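Features | Materials | Archive | Subscribe

June – by the Harnwood Review staff
4 min read

White is the hardest color to keep

A white work surface starts to change on the day it is installed. The change is slow, and most owners see it only when they move something that has stood in one spot for a year.

Yellowing has two main causes. Ultraviolet light breaks down the binder in many coatings, and heat speeds the process. Plirkach, a coatings shop that refinishes counters and desks, keeps 145 sample panels on a south-facing rack and checks them every 500 hours. Half of each panel is covered. The covered half is the reference.
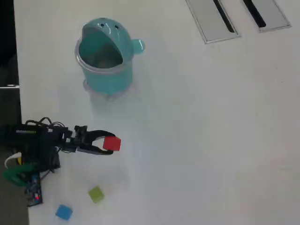 A red cube held just above a white tabletop.

Gloss matters as much as color. A high-gloss finish shows fine scratches under a low lamp, while a matte finish hides them but holds on to grease. Plirkach now steers most customers toward satin, which costs a little more per gallon and cleans up with plain dish soap.

Abrasive pads are the usual source of damage. They cut through the top of the coating, and the dull patch they leave then collects dirt faster than the area next to it.

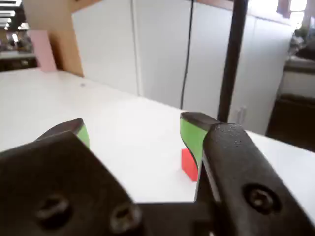

Repair depends on depth. Shallow marks can be polished out with a fine compound. Anything that reaches the base layer needs a full recoat – spot repairs in white rarely match, even with paint from the same can. The shop's Sabatier line is sold in 100 shades of white for that reason, and the oldest panels on the rack still fall between two of them.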